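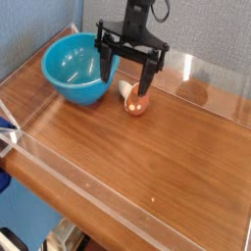 On the table at Sollano: one toy mushroom, one turquoise-blue bowl, one gripper.

I had a go at teaching a robot to pick up a mushroom, and I was terrible at it.

I'd gone out to Dreltinden in October expecting, I don't know, a big room full of humming arms doing clever things. What I got was a desk-sized job with a wood-grain top, clear acrylic panels along the edges, and a set of controls that made me feel like I was wearing somebody else's hands. The project is called Ayaaba. The team behind it, Sollano, wants an arm that can tidy up small things it's never met before, and to get there they need examples. Heaps of them!

An example, in their language, is one go at the job from start to finish. A person drives the arm down, closes the fingers on the toy, carries it across and lets go over the bowl. The cameras and the arm's own joint readings are saved the whole way, and that's one "episode". Then you put the toy somewhere else, turn it a bit, shift the bowl if the sheet tells you to, and go again. The target for this batch is 2,000 good ones. On the morning I visited they had 1,818 in the bank, plus 263 that had been recorded and then thrown out.

I asked what gets an episode thrown out and the answer went on for most of a cup of tea. Driving too fast is a big one. So is bumping the bowl, or dropping the toy and pretending you didn't, or stopping dead in mid-air while you scratch your nose (the arm would learn to stop in mid-air too, and it doesn't even have a nose). A clumsy grab that you fix neatly is fine, though, and they're quite fond of those. If the system only ever sees perfect grabs, it has no idea what to do when one goes a little bit wrong.

My first three attempts were binned without much discussion. Depth was my trouble. I'd be sure the fingers were either side of the cap and they'd be well behind it, closing on air. The fourth one I got into the bowl, and I'm embarrassed by how loudly I cheered.

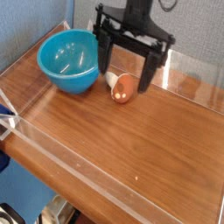

After an hour you stop driving the arm and start just reaching for things, one of the operators told me over lunch, and that's when your episodes start being worth keeping. She also reckoned that everybody has a driving style you can pick from the recordings. Some people swoop. She goes straight down, like an elevator. They rotate people through the seat on purpose so the arm doesn't end up with just one person's habits, and I like the idea of a machine with a bit of everyone in it.

It's slow work and I won't dress it up. You do a grab, you reset, you tick the sheet, you do a grab. The resetting takes longer than the grabbing. Someone puts on music and someone else complains about it. In the afternoon I was allowed to do resets, which suited me much better, and I got quite fussy about it. Stem to the left, stem towards the bowl, stem pointing back at me. There's a real temptation to put the toy down in the same comfortable spot every time, and the sheet is there to stop you.
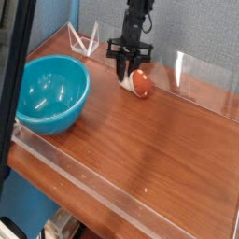 The toys matter more than I'd have guessed, too. Something rounded rolls away if you catch it off-centre, and something glossy changes colour depending on where the overhead lights are landing on it. A person doesn't notice any of that. The first version of Ayaaba noticed nothing else, apparently, and did beautifully in the morning and hopelessly once the lights had been changed. So now they record at different times of day, and the lights get fiddled with between blocks.

Before I left they ran the trained version for me, with nobody at the controls. It went down a bit to one side, paused, shuffled over and took hold. I could have sworn the shuffle was one of mine, but all mine were in the bin except for one.

The next batch uses two toys at once, and they've asked if I want to come back and do resets.

READER COMMENTS

Bradton reader: I did this sort of work for a summer and the bit about resets taking longer than grabs is spot on. My back still remembers it.

Straightdown: Do they ever use the 263 bad ones for anything? Seems a waste to bin them. You could train it to recognise a mess.

teapot_and_two_cups: My kids want to know if the robot gets to keep the mushroom.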